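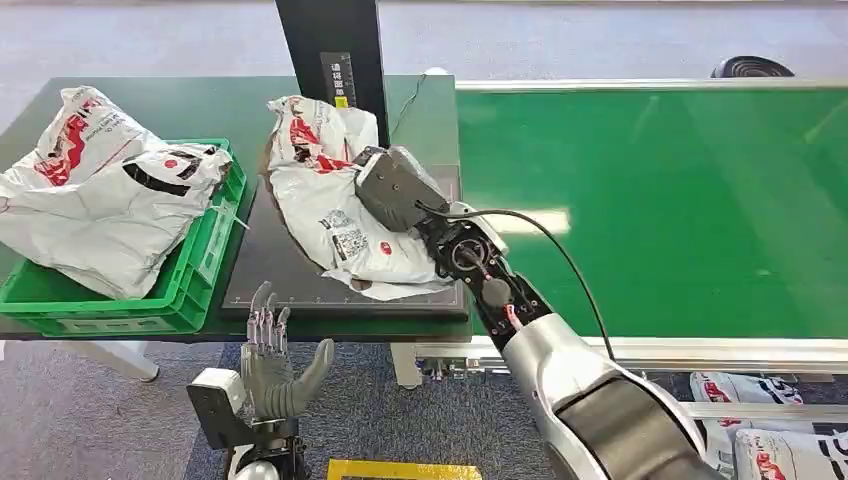 Prepared by Despina Tudose, Technical Documentation, Ovton
Revised August. Applies to Clulon 4 bench scale, firmware 371 and later

Section 4. Leveling, Zeroing and First Weighing

4.1 Before you start

Place the scale on a rigid surface away from fans, heating vents and open doors. Let the unit stand unpowered until it reaches room temperature.

CAUTION: Remove the red transit screw from the underside before applying any load. Loading the platform with the screw in place will damage the load cell and is not covered by the warranty.

4.2 Leveling

1. Turn all four feet fully clockwise.
2. Look at the bubble in the rear window.
3. Turn the front feet counterclockwise until the bubble sits inside the ring.
4. Adjust the rear feet only if the scale rocks. Check the bubble again.

4.3 Zeroing

1. Clear the platform.
2. Press and hold POWER until the segment test runs.
3. Wait for the stable mark (a small circle, left side of the display).
4. Press ZERO. The display reads 0 g.

NOTE: If the display shows Err 133, the load at startup was outside the zero range. Clear the platform and repeat from step 2.

4.4 Weighing parcels and mailing bags

1. Select the unit with the UNIT key.
2. Put the item near the center of the platform.
3. Fold in loose edges of soft packaging. A bag that touches the bench or the display housing will give a low reading.
4. Release the item and wait for the stable mark.
5. Press PRINT, or read the value from the display.

Do not record a weight while anything is pressing on the item.

4.5 Service menu

The service menu is locked by default. Enter 2354 and press UNIT to open it. Changes to the span value require a certified test weight; see Section 7.

Next: Section 5, Connecting a Label Printer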